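How to Remove Marks from a Light Wood Tabletop

Print this page | E-mail this page

Updated 18 June 2022

Pale tabletops hide crumbs well and stains badly. A spill that would go unnoticed on walnut leaves a gray patch on maple or birch, and the wrong cleaner can make the patch permanent. The method below works on sealed surfaces: lacquered veneer, laminate, and varnished solid wood. Oiled and waxed tops need a different treatment and are covered on a separate page.

What you need

Two white cotton cloths, lint free
Dish soap without bleach or citrus
Warm water, 88 degrees Fahrenheit or a little above
A plastic scraper or an old loyalty card
White vinegar, for step 4 only
A flashlight

Do not use melamine sponges on lacquer. They are a fine abrasive and leave a dull spot that shows from across the room. The same goes for scouring powder and the green side of a kitchen sponge.

Step 1. Find out what the surface is

Look at the edge of the top. On laminate the grain pattern normally stops at the edge band, and the band is a separate strip. On solid wood the lines carry over the corner and turn into end grain. Veneer falls between the two. If you still can't tell, check the underside for a label. The Bestell and Vorkby desks both have one near the rear crossbar, with the finish code on the second line.

Step 2. Find the edges of the mark

Overhead lighting is the main reason marks get missed. Turn it off or stand so that the reflection moves away from the area you are checking, then hold the flashlight low and sweep it along the grain.
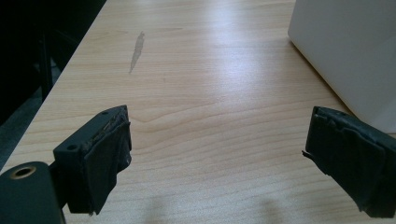
Dried liquid and scuffs look much alike until you touch them. Both can turn up as a gray smudge, and both are easy to lose when a lamp is bleaching the wood next to them, as with the long, narrow mark beside the glare on this top. The thin tail at one end might suggest a run of liquid, but a scuff can trail off in the same way, so shape alone is weak evidence. Draw a clean fingertip across the mark. A raised or tacky edge means residue. A smooth surface with no change in feel means either a very thin film or a change in the finish itself.

Step 3. Soap and water

Mix a teaspoon of dish soap into two cups of warm water. Dip one cloth and wring it until it no longer drips. Lay it over the mark for 30 seconds, lift it, and wipe in the direction of the grain. On tops with a wavy or swirled figure, follow the general run of the lines and ignore the swirls.

Dry immediately with the second cloth. Check again with the flashlight. Most drink and food marks are gone at this point. Repeat up to three times before moving on.

If there is a raised edge, hold the plastic scraper nearly flat and push it toward the center of the mark. Stop if it catches.

Step 4. Diluted vinegar

Use this for hard water film only. One part vinegar to seven parts water, applied with a damp cloth, left for no more than a minute, then rinsed with plain water and dried. Test it first on the underside or behind a table leg. Do not use vinegar on shellac.

Step 5. Scuffs

Rubber and plastic leave a transfer that soap will not lift. A white vinyl eraser removes most of it with light strokes. Nustine cleaning paste also works on laminate, but it contains a mild abrasive and should be kept off gloss lacquer. Wipe away all eraser dust before judging the result.

If the mark remains

A gray or black stain that does not change after step 5 is probably below the finish. On solid wood this is usually iron or water that has come through a crack, and the top has to be stripped locally to treat it. On laminate nothing further can be done, although a worn patch can be covered with a desk pad.

Prevention

Felt pads under boxes, lamps, and monitors stop most scuffs. Lift things when you move them. Wipe spills toward the middle of the top so that liquid does not reach the seam at the edge band. Oiled tops should be re-oiled every November, before the heating season dries the air.

3657 views | 7 comments | 30 shares

Print this page | E-mail this page

Related articles

Caring for Oiled and Waxed Tops
Replacing a Loose Edge Band
Lei Side Table: Assembly Notes
Choosing Felt Pads for Heavy Items
How to Read a Finish Code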